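Home Recipes Soups Reviews About Contact

Trurnell Immersion Blender Review: Two Months of Soup

5 October 2019

I have gone through a lot of stick blenders. The first was a hand-me-down with a cord so short I had to puree standing sideways between the stove and the toaster, and the one after that started smelling like a burned hair dryer halfway through a pot of split pea. So when it was time to buy again I did way too much reading, asked everybody I know who cooks, and finally ordered the Trurnell on the advice of my friend Ga-eun Yoo. She makes baby food for twins, so I figured if a blender could survive her house it could survive mine!

I've had it for two months now and I've used it nearly every day. I paid for it myself, in case you're wondering.

The first real test was my carrot and ginger soup, which is a pretty good torture test for a blender because ginger is so stringy. My old one used to wrap the fibers around the blade and I'd be picking them off with a fork. The Trurnell got through a full pot in a couple of minutes and I only had to stop once to scrape down the side. The texture was lovely, not quite the silky restaurant kind you get from a big countertop blender, but close enough that my husband asked if I'd put cream in it (I hadn't, it was coconut milk and a handful of soaked cashews).

The cashews are worth talking about. If you cook without dairy you know that half your life is spent soaking cashews and trying to get them smooth. I soaked mine overnight for the first batch and they blended right into the soup. For the second batch I got lazy and gave them twenty minutes in hot water, and there were little gritty bits at the bottom of the bowl. I don't blame the blender for that one. Soak your cashews, people.

It has 5 speeds, and I'll be truthful, I use two of them. Low for when I only want to break up some of the beans in a chili and leave the rest whole, and high for everything else. The button is soft and easy on the thumb, which I really noticed because my hands get achy in cold weather. You do have to hold it down the whole time, though. There's no lock. For a small pot that's fine, but when I made a double batch of black bean soup for our block potluck my thumb was done before the beans were.

Now the splashing. Every stick blender splashes if you lift it too high, and this one is no exception, but the guard around the blade is deeper than on my old one and it keeps things pretty calm as long as you tilt the pot a little. I wear an apron anyway. I've ruined too many shirts with beets to be brave about it.

Cleaning is where it won me over. The bottom half twists off with a quarter turn and goes in the dishwasher, top rack. Or you can do what I do, which is fill a tall jar with warm water and a drop of dish soap, run the blender in it for ten seconds, and rinse. The one annoying spot is the seam where the two halves meet. Tomato gets in there and dries, and I've been going after it with an old toothbrush.

What don't I like? The cord is better than my first one but I still wish it had another foot on it. It's also heavier than it looks. Ga-eun doesn't mind the weight, but my mom tried it on a pot of leek and potato and handed it back to me after a minute. If you have wrist trouble I'd try to hold one in a store before you order. And the little whisk attachment that comes in the box is kind of useless! I tried it on aquafaba for meringues and got a bowl of sad foam, then switched to my hand mixer and had stiff peaks in no time.

I did borrow a Briltura from my neighbor Sipho Khumalo for a weekend so I could compare them on the same soup (roasted cauliflower and white bean, recipe coming soon). The Briltura is quieter and lighter, and it has a nicer case. But it left more lumps, and it got warm in my hand before I was finished. Sipho mostly makes smoothies with his and he's very happy with it, so if you aren't blending big hot pots of vegetables, it might suit you better.

Would I buy the Trurnell again? Yes, I would. I'd toss the whisk in a drawer and forget about it, but for soup it does what I want it to do. I'm already planning my December batch cooking around it, with squash soup for the freezer and a big pot of mushroom and wild rice where I blend only a third and stir it back in for body.

If you have a trick for getting dried tomato out of that seam, please leave me a comment, because the toothbrush is getting pretty ratty.
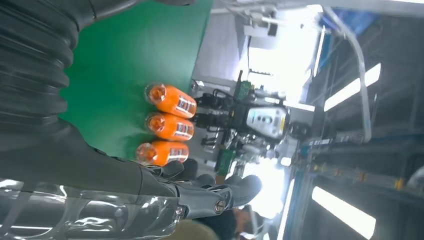
Oh, and a couple of readers have asked whether it can handle frozen fruit. It can, if you let the fruit sit out for a bit first and add plenty of liquid. I did mango and oat milk last week and it was delicious, though I wouldn't try it with anything rock hard straight from the freezer.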